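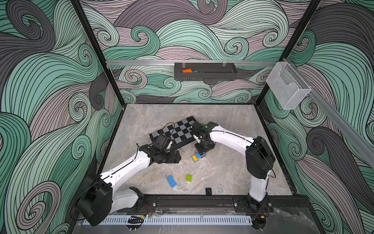
*A two-arm cell over the chessboard and bricks.*

**Teltirstead, Mar 3, 2019:** I'm happy to say Gollier is opening its equipment planning desk to small shops!
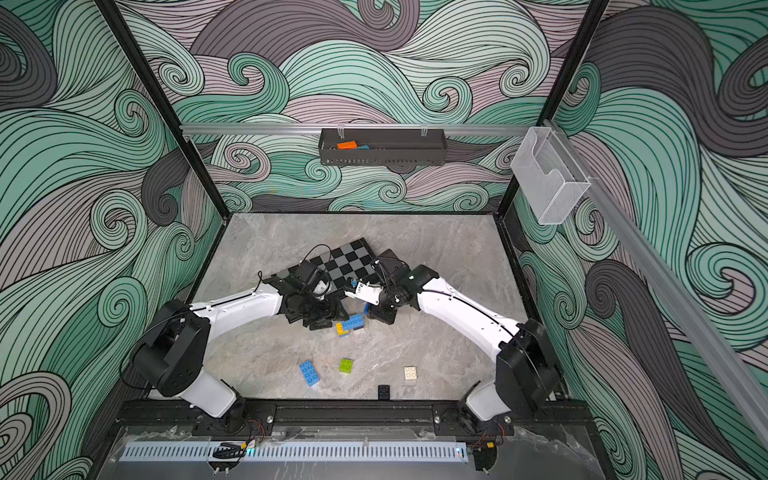 Buying arms is the easy bit. Budget for rails, cable duct and spares too (I forgot spares once, never again). 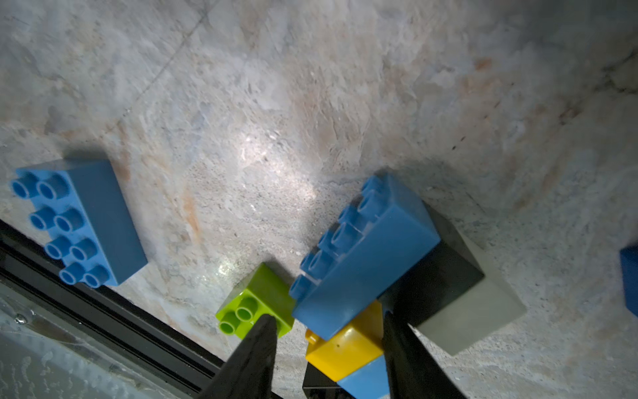 Our planning sheet costs $80 and covers a first purchase line by line. Ask your vendor about mixed parts, say a big blue brick next to a little lime-green one, before you pick fingers. Hokier and Baert quotes both fit the sheet.

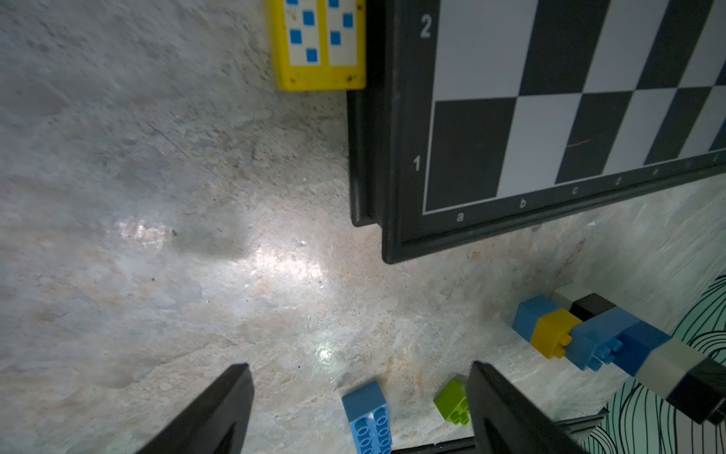 ## Getting a sheet

Write to the Gollier desk in Teltirstead. Orders close in December.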